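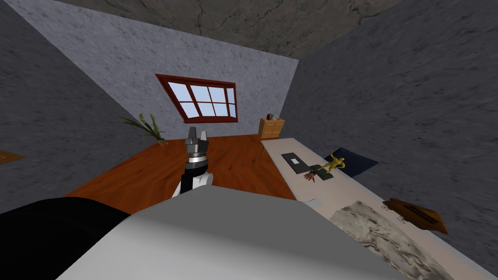 Stop telling me my sunscreen has to be fun

By Estrella Palacios
10 August 2024

Print this page | E-mail this to a friend

Quick one this week because I'm behind on everything. But it has been bugging me since April.

Sunscreen. Specifically, what happened to it. Somewhere along the line it stopped being the white stuff in the big bottle and turned into an Experience. Whipped. Jellied. Scented like a cocktail I'd never order. The one on my desk right now is from Pletis, it's a mousse, it smells like toasted coconut and something else – pear? – and I am supposed to be "obsessed."

I'm not obsessed. I'm a little sticky.

Look, I get the argument. If it's nice to use, people will use it. My friend Lucinda Yazzie makes this argument at me every time we have lunch and she isn't wrong. She hated sunscreen all through her twenties, found a Drorero gel that felt like nothing on her face, and now she wears it every morning. Great. Good for Drorero. I'd never take that away from her.

But that gel was boring! That's my whole point. Plain tube, no smell, sinks in, done. It won because it got out of the way. And then this spring they replaced it with a "glow" version that has shimmer in it. Shimmer. Lucinda went to four stores looking for the old one and came home with 2 dusty tubes. She's rationing them. Rationing is exactly what you don't want anybody doing with sunscreen.

The way most of us get this wrong is using too little. Every dermatologist who ever got cornered at a party will say so. You need a lot, you need it on your ears, and you need to put it on again later. So what does the beauty business do? Sells it in a tiny frosted jar. With a spatula. For the price of a decent dinner. Who is going to slather that on their shins? I sure didn't. I dabbed it on like it was eye cream and then got a pink nose walking the dog.

And the smell thing. Fragrance is fine in a candle. On my eyelids, in July, sweating, no thank you. I have the kind of skin that turns red if you look at it funny and I know plenty of readers do to, because you write to me about it.

Gøran Hedlund wrote me after my last column on this (the one about mists, don't get me started on mists) to say I was being a snob in reverse. That plain isn't automaticaly better and some people just like a pretty bottle. Fair. I like a pretty bottle. I own perfume I bought entirely for the cap. What I want is the choice, and the choice is shrinking. I stood in front of the sun display at my drugstore last month and the unscented, untinted, no-sparkle section was one shelf. Bottom one. I had to crouch.

The stuff I keep finishing, for what it's worth, is an Iwasaki lotion in a bottle that looks like it should hold wood glue. SPF 50, no scent, goes on a bit white for a minute and then calms down. Takes me maybe a month to get through. Not pretty. Never going to be in anyone's shelfie. I've bought it so many times the guy at the register says hi.

Also – and this is for whoever does the marketing – quit calling it "skincare first." It's sunscreen first. That's the job. If there's some niacinamide in there too, lovely, put it on the back in small print.

So keep the mousse if you love it. Use handfuls. But bring back the dull tube, make it big, make it cheap, and leave the shimmer out. I'd buy 100 of them. Lucinda would too, and she'd probably hide hers from me.

Next week, nail strips, if I get the kitchen table cleared off.

Related items

Brundside hand balm: I wanted to hate it
Face mists, and why I gave mine away
Lyle Nakamura on shaving with the cheap stuff
Nadhirah Sembiring: my gray hair, two years in
Your dry shampoo questions

Contact us | Copyright 2024, all rights reserved | Back to top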